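# Two-arm bench cell: right gripper drags the cup when it lets go

Posted by **stutley_cell2** in Handling and Small Cells

We have a two-arm sorting cell at our Stutley site. Both arms are the same model, mounted on opposite sides of a flat grey table. The left arm serves a blue tray that holds red bars. The right arm serves a yellow cup. The job was built in simulation first and then moved to the real cell, and the fault described below shows up in both.

The right hand comes in low from the side of the table, closes on the rim of the cup, moves it to the white pad, opens and retracts. On the retract the cup is pulled back towards the arm by anything from nothing to 4 mm. Over a shift this adds up, and by the afternoon the hand closes on the rim off-centre and the cell stops on a grip width error.
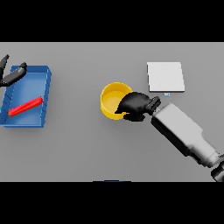 The approach angle is shallow because the left arm needs the space over the tray at the same time. I could steepen it, but I would then have to change the interlock zones, and I would like to avoid that if the fault is elsewhere.

Already done:

- Re-taught the pick and place points on Wednesday. Good for one shift, then the same again.
- Cleaned the finger faces with isopropyl alcohol.
- Checked the wrist bolts against the sheet. All at torque.
- Lowered the retract speed from 100% to 25%. The drag is smaller but still present.

The program has run 458 cycles since the last re-teach. Controller is a Trokness, firmware as delivered. Has anyone had this on a side-entry rim grip?

---

**Wiroj Saengthong**

Two separate faults, I think, and you should treat them separately.

The drag is a release problem. With a side entry the fingers curl over the rim, so opening the hand does not clear it. The fingertips inside the cup are still below the rim height when the retract starts. If the first retract move is along the tool axis, the fingertips pull on the inside wall. A slower speed reduces the effect and does not remove it, which matches what you report.

Add a vertical move in the base frame between open and retract. It must be long enough for the lowest fingertip to clear the rim, plus a small margin. Then retract along the tool axis as now. You should not need to touch the approach angle, but check the lift against your zones before you run it, as the elbow will rise as well.

Also check that the controller waits for the hand to report open. On the Trokness units I have worked on, the open command returns as soon as it is sent, and the next move is blended in unless you set the wait flag. In simulation the hand often opens in a single step, so test the timing on the real cell at low speed.

The accumulating error is a different matter. Your pick point is fixed and the cup's position is not, so any small error is carried into the next cycle. Even with a clean release I would fit a locating ring on the pad. We turned ours from acetal, with a 2 mm lead-in chamfer on the inside edge. At Panyasiri we ran the same kind of job without a ring for a while and were re-teaching every week.

---

**vekville_maint**

Might be the fingers. Ours wore and did the same. Swap them over left to right and see if the drag changes direction. If it does, order new ones.

---

**stutley_cell2**

Thanks both. The wait flag was off. With the flag on and nothing else changed, the drag dropped to 2 mm at worst. I then added the vertical lift and cannot measure any movement with a rule. The elbow stays inside its zone – there was more room than I expected.

Swapped the fingers as well while the cell was stopped. No change in direction, and the pads look even, so I have left them on.

The ring is being drawn up. I have asked for a slot in it in case the cup ever needs lifting out by hand. I will post the grip widths once it has done a full week on the new program.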